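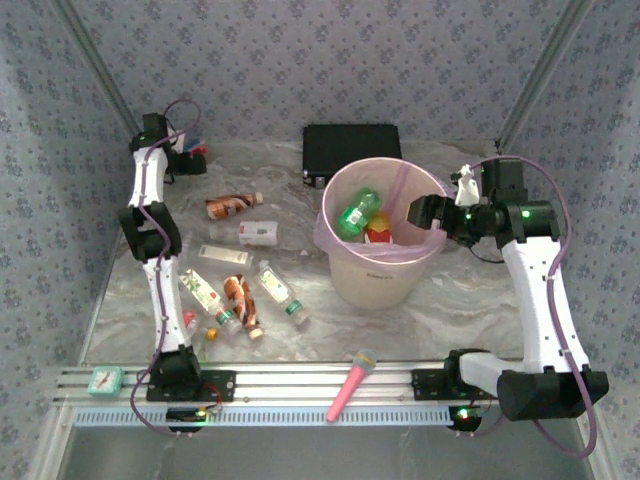
How to clean out and reuse plastic drink bottles for watering your plants

When I moved to Stodwood I had a small balcony and many plants, and every summer I had the same problem. I went away for a few days and the plants in the small pots were dead when I came back. I tried a watering set from the store, with thin tubes, but it was blocked after one month. Then I went back to the method my family always used, which is a drink bottle with small holes, put upside down in the soil. It costs nothing and I have used it now for several summers.

What you need

Empty plastic bottles with their caps
A sewing needle or a thin nail
A candle or a lighter
Pliers to hold the needle
Dish soap and warm water
An old sock or a piece of thin cloth
Scissors

Step 1. Collect and sort the bottles

Start in May, so that you have enough when the hot weather comes. I keep a bag on a hook by the kitchen door and put every bottle in it, with the cap screwed on. A bottle without a cap is not useful for this project, but you can cut it and make a funnel from it.

For a pot up to 34 centimeters wide, one small bottle is enough. For a long balcony box I use two, one near each end. Please do not use bottles that had oil or cleaning products in them. 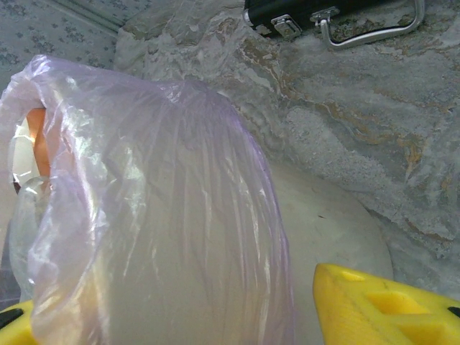

When the bag is full, take everything out and press each bottle a little with your hand. If the plastic cracks or makes a white line, put it in the recycling. Old plastic becomes weak in the sun, and it will break when you push it in the soil.

Step 2. Wash them well

Put one drop of dish soap in each bottle, fill it one third with warm water, close it and shake it for half a minute. Rinse until there is no foam. Leave the bottles upside down overnight without the caps.

If a smell stays, add a spoon of baking soda and let it stand for an hour before you rinse again. Milk drinks are the worst. I once skipped this step and there were small flies in my basil for three weeks.

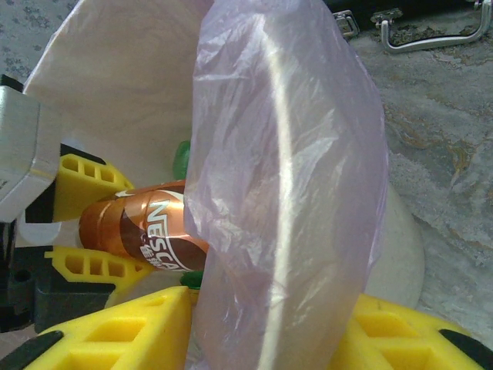 Labels should come off before you make the holes. Paper labels become soft in warm water and you can rub them away with your thumb. A plastic wrapper is easier, you only cut it from top to bottom with scissors and pull. Coffee drinks often come in a shiny wrapper, like the copper-orange one with the big brown shape on a Nescafé bottle, and it hides the water level completely, so I always remove it. If some glue stays on the bottle, rub it with a little cooking oil and wash again.

Step 3. Make the holes

Hold the needle with the pliers and heat the point in the flame for a few seconds. Push it through the cap. Make two holes for herbs and four for tomatoes. Do this near an open window and keep your fingers away from the hot metal. Let the cap cool before you touch it.

Then make one very small hole in the bottom of the bottle. The air must come in somewhere, or the water will stop. If the water runs too fast, try again with another cap and fewer holes.

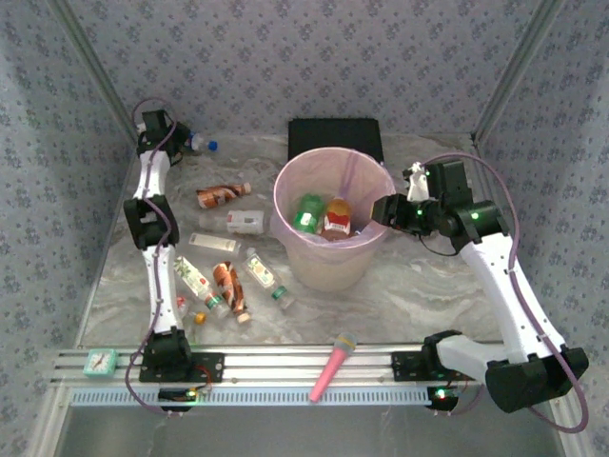 Caps are the part that people lose most, so I make more than I need and keep them in a jar. I like to have different colors, and I give each color a meaning. A small clear bottle with a blue cap, for example, would be a slow one at my home, with only two holes, and a red cap means four. In this way I do not have to turn every bottle around and look. You can choose other colors, but write it down somewhere.

Step 4. Put the bottle in the soil

Cut a small piece of the sock and lay it over the holes, outside the cap. Fix it with a rubber band. It keeps the soil from closing the holes.

Water the pot first in the normal way. Dig a hole with your fingers, not too close to the stem. Fill the bottle, turn it quickly and push it in until the neck is covered. Press the soil around it so that it stands straight.

Step 5. Test before you travel

A bottle of 200 milliliters is empty in one afternoon on my balcony in July, but in the shade it can stay until the next morning. Your soil is different from mine, so try it for two days at home and look in the evening. If the soil is still wet on top, use a cap with fewer holes.

At the end of September I take all the bottles out, rinse them and store them in a box under the stairs. The pieces of sock I throw away and cut new ones in spring.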